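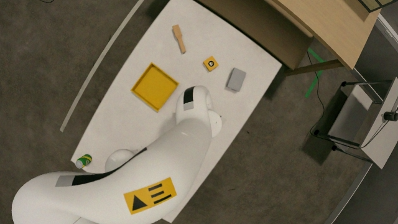
Simulated view of the cell, gripper just right of the tray, gripper empty.

Berura shared workshop - arm cell inspection checklist
Build: Planamer table arm
Inspected by: Cyril Ackroyd
Builder: Stuart Stockdale
Date: 2022-05-11

Scope: the table, the arm, the loose items and the floor beside it. Layout items were checked on the simulated model first, then on the build in the back bay. Where I only looked at the model I say so. Electrical testing of the bay outlets is on the Llewellyn sheet and is not repeated.

Results are OK, FIX (before next powered run) or NOTE (no action needed yet).

1. TABLE AND MOUNTING

1.1 Table does not rock when pushed at each corner - OK
1.2 Base bolts marked with paint pen, marks lined up - FIX
Comment: One mark has moved. Stuart to re-torque and re-mark. Wipe the old paint off first, it was hard to tell which line was the new one.
1.3 Corners and edges free of sharp bits - OK
Comment: Corners are rounded, same as the model.
1.4 Gap between table and neighbouring desk - FIX
Comment: In the model the far end of the table meets the wooden desk. Built the same way. A hand on the front of the desk could be inside the reach of the arm. Either move the desk back or set a software limit short of that end. I would do both.

2. ARM

2.1 Casing free of cracks - OK
2.2 Warning labels present and readable - NOTE
Comment: The model has a yellow label with a black triangle and bars on the lower part of the arm. It has no words on it. Fine for the model, but the real arm needs a label a visitor can understand. Terdale sell a plain pinch point sticker that would do.
2.3 Joint limits set in software and tested at low speed - OK
2.4 Arm holds position when power is cut - OK
Comment: Settled by 5 mm at the wrist, then held.
2.5 Emergency stop reachable from both sides - FIX
Comment: Reachable from the operator's side only. Add a second button or a longer lead.

3. GRIPPER

3.1 Empty at start of run - OK
Comment: Empty in the model start position as well, pointing down just to the right of the tray.
3.2 Fingers open fully on command - OK
3.3 Clearance to tray rim at start position - NOTE
Comment: Looks close in the model. The tray has raised rims, so the first move should be straight up before any sideways travel. Stuart says the script already does this. I have not read the script.
3.4 Grip force limited - OK
Comment: Set at 92 per cent of the old value after the foam block was marked in November.

4. LOOSE ITEMS ON THE TABLE

4.1 Only listed items on the table - OK
Comment: Tray, wooden paddle, small yellow block, grey block, can. The model matches the list.
4.2 Nothing that can roll - FIX
Comment: The can is lying on its side near the corner in the model, close to the arm. If the real one starts like that it can roll off or go under the first joint. Stand it up or put a stop beside it.
4.3 Grey block clear of the table edge - NOTE
Comment: It is near the right edge in the model. Bring it in a bit if the task allows.
4.4 No sealed or full containers - OK
Comment: Empty can used on the build.

5. FLOOR AND CABLES

5.1 Walkway clear - OK
5.2 Cables off the floor - FIX
Comment: Model shows a thin black cable hanging from under the desk and looping over the carpet towards the metal stand. Ours runs the same way and it is a trip hazard. Clip it up under the desk - there is a support rail there to tie it to - and cover whatever still has to cross.
5.3 Floor tape marks the keep-out area - FIX
Comment: The green strip runs under the desk and does not mark the reach of the arm. Lay new tape 1000 mm out from the table on the open side. Use a different colour so the two don't get mixed up.
5.4 Stand stable, panel tight - OK
Comment: Keep it where it is. Any closer and the elbow could touch the panel.

6. PEOPLE

6.1 Sign-in sheet at the bay - OK
6.2 Second person present for powered runs - OK
6.3 Long hair and sleeves tied back - NOTE
Comment: Rule is on the wall but behind the coat hooks. Move it.

Result: not cleared for full speed. Low speed runs allowed once 1.2, 2.5 and 4.2 are done. Remaining FIX items to be closed before full speed.

Builder's reply (S.S.): 1.2 and 4.2 done. Button for 2.5 is on order. Will shift the desk when there is someone to take the other end.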